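Livestock and Large Carnivores: Frequently Asked Questions

Brumach Conservancy, Office for Farmers and Wildlife
Last revised 10/08/2021

Who may report a livestock loss?

Any registered member of the conservancy may report a loss, as may a herder acting on a member's behalf. Residents of Lemlow who graze animals inside the conservancy boundary during the dry months are treated as members for this purpose.

How soon must a loss be reported?

Reports should reach the office within three days of the carcass being found. Later reports are accepted, but the field officer may be unable to establish which animal was responsible, and the claim will then be marked as unconfirmed. Unconfirmed claims are not paid. They are kept on file and used when night patrols are planned.

What should be done with the carcass?

Leave it where it lies. Cover it with branches or a sheet held down by stones, and keep dogs away from it. Tracks close to the carcass are as useful to the field officer as the wounds, and people should approach and leave by a single path. Under no circumstances should poison be placed in or near the remains. Poisoning is an offense, and a member found responsible loses the right to claim.

Will the conservancy remove a leopard or hyena that has taken stock?

Removal is considered only after repeated confirmed losses at the same homestead and after the night enclosure has been inspected. The decision rests with the wildlife authority. The conservancy submits a recommendation and informs the homestead of the outcome in writing.

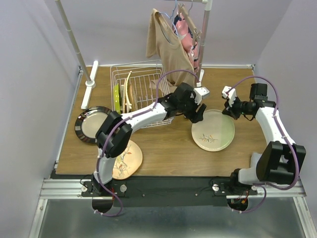
Malachy Ó Dálaigh writes that the inspection should come first in every case, before any talk of removal, and that in his experience a gap under the gate explains more losses than a bold leopard does. He asks that the office publish the enclosure standard in full. The standard is summarized in the next answer, and the complete text can be collected from the Clokenham office.

What is an approved night enclosure?

An approved enclosure has walls or fencing too high for a leopard to clear from the ground, no overhanging branches, and a gate that closes flush with the soil. Thorn fencing is accepted if it is renewed every March. Calves and kids must be penned separately inside the main enclosure. The office lends fencing tools free of charge, and Liam Lenihan keeps the list of available sets.

How much is paid for a confirmed loss?

Payment follows the schedule adopted at the last general meeting and depends on the species and age of the animal lost. No household may receive payment for more than 12 animals in one year. Animals left outside overnight are paid at half the scheduled amount.

How are collared animals monitored?

The conservancy follows 11 collared animals, most of them hyenas. Positions are received several times a day and reviewed each morning by Sorcha Moriarty. When a collared animal moves toward a settlement, the herders on the contact list receive a text message. Exact positions are never given to the public, and requests from visitors and tour guides will be declined.
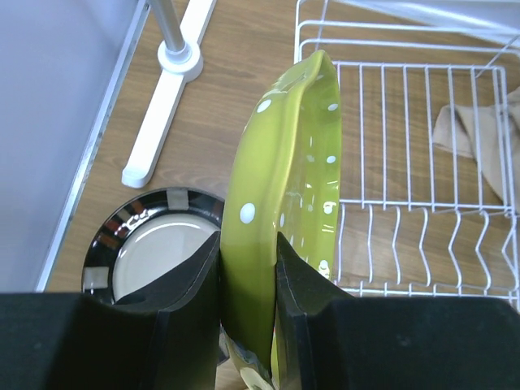 What should I do if I meet a large carnivore on foot?

Stand still, face the animal and do not run. Back away slowly once it has stopped approaching. Keep children close and pick up small ones. Report the encounter the same day, even if no harm was done.

Can a decision on a claim be appealed?

Yes. Appeals are addressed in writing to Nathalie Segers at the Clokenham office and must state the claim number and the grounds for disagreement. A second field officer then reviews the file. Field notes may be read by the claimant at the office but may not be taken away.

Contact | Claim forms | Members' area
© Brumach Conservancy. All rights reserved.
882 shares | 3 comments
This site uses cookies. By continuing to browse you accept our cookie policy.
Back to top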